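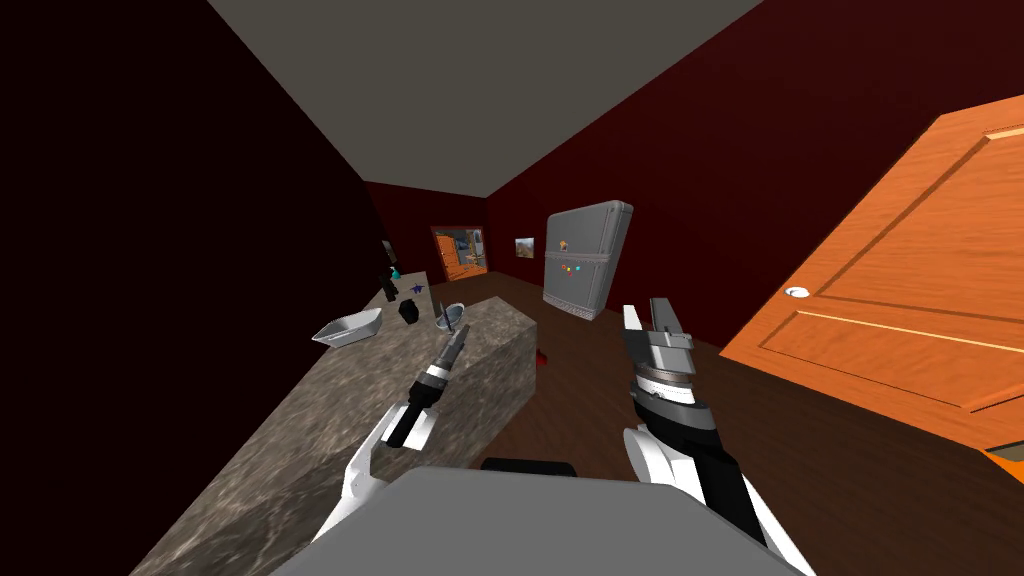 Attachment 1: Kitchen room in the Zilby viewer, left tip near the small bowl, right gripper open.

Home | Builds | Tickets | Parts | Wiki | Log in

Ticket 1574
Left arm tip stops short of target in simulation, same offset on the real arm
Opened: 21/02/2022
Opened by: Gunnel Bakke
Project: Janska (two-arm bench robot)
Location: Lindqvist shared workshop, back bench
Component: arm control / tool setup
Status: Closed, one follow-up open

Problem

The left arm does not reach the point it is sent to. I send the tip to the center of the small bowl on the kitchen counter in Zilby. The arm moves, reports "goal reached," and holds still with the tip over the far edge of the counter. The bowl has the utensil in it, so I set the target above the handle to keep clear of it. The tip does not get there.

The miss is 68 mm, measured in the viewer from the tip to the target marker. It is the same every time. No error is logged and no joint is at its limit.

The real left arm does the same thing on the bench. I put a strip of tape down as a target and the tip came up short of the tape by an amount I could not tell apart from the one in the viewer. I only had a steel rule, so take that for what it is.

Right arm with the two-finger gripper lands where it should in both places.

Setup

Both arms are driven from the same Jinow controller board. The simulated robot and the real one read the same robot file and the same tool files. Zilby stands in for the motors and everything above that is shared. The left arm carries the ribbed probe. The right arm carries the parallel gripper.

The kitchen room is the stock one, with the granite-look counter, refrigerator and doors. I have not edited it apart from moving the robot's start position closer to the counter.

What changed recently

- Controller firmware updated to build 17
- Left gripper refitted with the probe tip
- Start position moved, as above
- New head view camera in the viewer (view only, should not matter)

All of that went in over the same weekend, which was my mistake. I should have done it one piece at a time.

Log

Entry 1
Restarted Zilby and reloaded the room. Same result. Powered the Jinow board down fully and left it off while I had lunch. Same result on the bench.

Entry 2
Put the robot's start position back to the stock one. From there the left arm can't reach the bowl at all, so I picked a nearer target on the counter edge. It misses that too, by 68 mm. Start position ruled out. Moved it forward again.

Entry 3
Rolled the firmware back to the previous build. The board complained about the saved config, so I let it load defaults and then typed our values back in by hand. No change to the miss. Went forward to build 17 again. No change there either.

Note for anyone else using this board: rolling back wipes the gripper current limit. The default is a lot higher than what we run. I caught it before closing the real gripper on anything. Please check it if you roll back.

Entry 4
Looked at joint zeros. Janska has a printed alignment jig for this, it lives in the gray drawer under the bench. Pinned the left arm in the jig and read the joints. All of them fine except joint 4, which was slightly out. Re-zeroed it anyway. The bench error did not change enough to see, and the simulated arm has perfect zeros in any case, so this was never going to explain what the viewer shows. I should have worked that out before getting the jig out.

Entry 5
Reply from the Zilby build list. Somebody there asked if the miss keeps its direction when the wrist turns. Good question and I had not tried it. Ran the same target with the wrist pitched up, then level, then pitched down as far as the counter allows.

The direction changes with the wrist. The error always points along the tool, back toward the wrist. So the arm is putting some point in the right place, only that point is not the tip. It is 68 mm out in front of it.

That means the tool length is wrong. The arm thinks the tool is longer than it is.

Entry 6
Opened the left tool file. The length in there looked right to me. It matches the probe as measured from the mounting face to the end of the ribs. Changed it to something silly to see what would happen and reloaded. The miss stayed exactly as before.

So the file I am editing is not the one being read.

Entry 7
Found it. The robot file names its tools near the bottom. The right one points to the gripper file, as it should. The left one points to a file in an old folder from July, when the left arm had the long marker holder on it for the whiteboard job. That file still exists, so nothing complains. The marker holder is 68 mm longer than the probe.

The shape drawn in the viewer comes from a different line, and that one I did update when I fitted the probe. So the picture shows the correct tool while the math uses the old one. This is why it looked fine and why I spent the first part of this log on other things.

Entry 8
Pointed the left tool line at the correct file. Put the correct length back in after my silly value. Moved the July file out of the tools folder so it can't be picked up again. Reloaded.

Sent the tip to the same target above the bowl. It is on the marker. Repeated with the three wrist angles, all on the marker.

Entry 9
Bench test. Tape target again. Tip lands on the tape. With the steel rule I can't see an error. Ran it from both ends of the bench and also with the arm starting folded, and the result holds.

Fix

In the robot file, the left tool line must name the same tool as the left shape line. If you swap a tool, change both. Then reload the room, as Zilby does not pick up tool changes while a room is open.

To check it quickly:

1. Pick a target you can see a marker for.
2. Send the tip there with the wrist level.
3. Send it again with the wrist pitched up.
4. If the miss swings around with the wrist, look at the tool length. If it stays put, look at the base position or the joint zeros.

I have added this to the tool swap page on the wiki, under the part on bolts.

Second problem found on the way

While testing I tried to send the right arm toward the refrigerator door, with the gripper open. The planner refused with "no path." The arm has plenty of room ahead of it as far as I can tell from the head view. The big orange door on the right is swung open toward the robot, and my guess is that the planner uses a box around the whole door, including the part it would sweep through when it closes. That would put the right elbow inside the box before it has moved.

Tried it with the door taken out of the room and the path was found right away. Put the door back and it refused again. So it is the door, but I have not confirmed the part about the box.

Workaround for now is to start the robot farther to the left. It gets tight against the counter there, so keep the left arm up.

Split this off as its own ticket. Please don't reply about it here.

Comments

Gunnel Bakke
Closing the main issue. One request – can whoever maintains the robot file loader make it print the tool names and lengths at startup? One line per arm would be enough. I would have seen the old name on the first day.

benchrat
Had this same thing on a single arm last year and blamed the gearbox. Took the gearbox apart. The wrist test would have saved me an evening.

tolv_volt
Startup print is easy, I can do that. Do you want it to stop if the tool line and the shape line don't match, or only warn?

Gunnel Bakke
Warn only. There are people here who run a plain cylinder as the shape on purpose to keep the viewer fast.

tolv_volt
OK, warning it is. It will be in the next loader. Could you send me the July file so I have a mismatch to test against?

Gunnel Bakke
Sent. It is also in the shared folder under "old tools." Don't copy it back into the live one.

benchrat
Did re-zeroing joint 4 mess up any of your saved poses? Mine all shifted when I did that.

Gunnel Bakke
The park pose is a little off now, the forearm sits a bit higher than it did. Nothing hits anything. I will save it again next time I am at the bench and then update the file, so for the moment the parked position in the repo is the old one.

mkr_hall
Is the current limit thing in entry 3 written down anywhere else? I roll back fairly often and never looked.

Gunnel Bakke
Only here so far. Feel free to add it to the Jinow page, you know that page better than I do.

9 comments | 17 following | Share

Related tickets
Right arm: "no path" near open door in kitchen room (open)
Jinow board loses gripper current limit after rollback (open)
Janska: park pose needs saving again after joint 4 zero
Zilby: tool changes ignored until room is reloaded
Alignment jig: pin hole too tight on second print (closed)
Lindqvist workshop: bench power strip trips with both arms on (closed)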